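Notebook, filter coffee extraction, April

Carried on with the grind-size series on the Flilitz washed beans. Last month's numbers were too scattered to use, and I think most of that was pouring. This time every brew went through the same kettle at the same height, and Calum Imrie did all the pouring while I kept time and wrote.

Dose 41 g to 600 g water, paper filter, Durán flask underneath on the balance. Water from the Berkgate tap through the carbon cartridge. Rinsed each paper with 100 g of hot water and threw that out before taring. We forgot the rinse on the second brew of the morning, so that one is struck from the sheet.

Coarse setting ran fast and tasted thin, a bit like cereal. Refractometer agreed with the tasting. Middle setting was better and the two repeats came out close enough that I stopped worrying about the balance. Fine setting stalled. The bed went muddy and the last of the water sat on top for so long that Calum went and answered his mail. I let it finish and measured it anyway. Strong, dry on the tongue, and lower than I expected on the meter. Probably channeling early on, before it clogged.
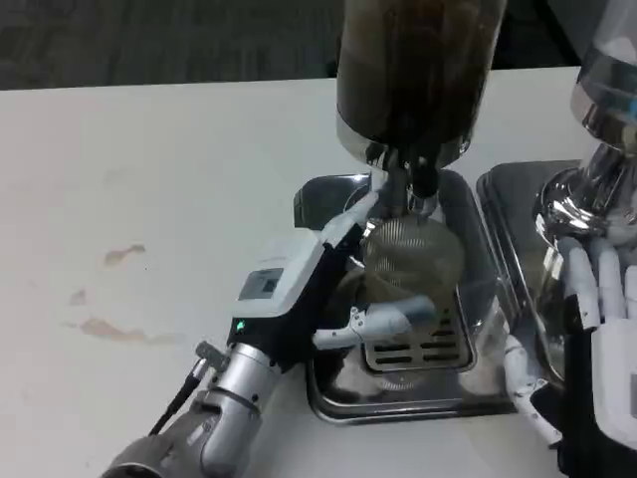 Grinding and sieving

Trinidad Huenchumán asked whether we are comparing settings or comparing dust. Fair question. The dial only tells us where the burrs are, and the fines come along whatever we set. Before the next round I want to sieve a portion from each setting and weigh what passes, so there is a fines figure next to every brew.

Tap the sieve, don't rub it. Rubbing breaks up the soft pieces and pushes them through. Same number of taps each time, same person if possible. Brush the mesh between portions and weigh the brush-off separately.

Static was bad all morning. Grounds stuck to the side of the dosing cup and we lost about 2 g on one portion before I noticed. Trinidad suggested one drop of water stirred into the beans with a spoon handle. Tried it on the last portion and the cup came out nearly clean. Need to check that it doesn't shift the size distribution.

Jivell beans not opened yet. They are a darker roast and I'd like the method settled first.

To do
Buy more papers, same type. Down to the last sleeve.
Recalibrate refractometer with distilled water, let it sit to room temperature first.
Repeat the fine setting with a slower first pour.
Ask Calum for his pour times, he has them on his phone.
Label the sample vials. Two from the morning have no setting written on them and will have to be thrown out.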